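My grandmother ran a boarding house in Ardale for 30 years, and she held that you could judge any landlady by her linen cupboard – hers smelt of lavender and faintly of toast, being next to the kitchen flue.

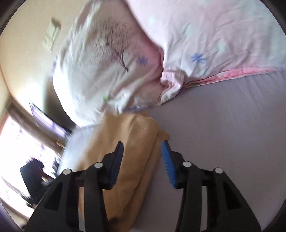
A folded yellow towel on a pale fitted sheet.

Yayra Asante, who took the place on in April, still airs everything for 2 days before it goes near a guest. She has 12 beds to make up and a great many opinions about pillowcases, and I could have listened to her all afternoon (I very nearly did!).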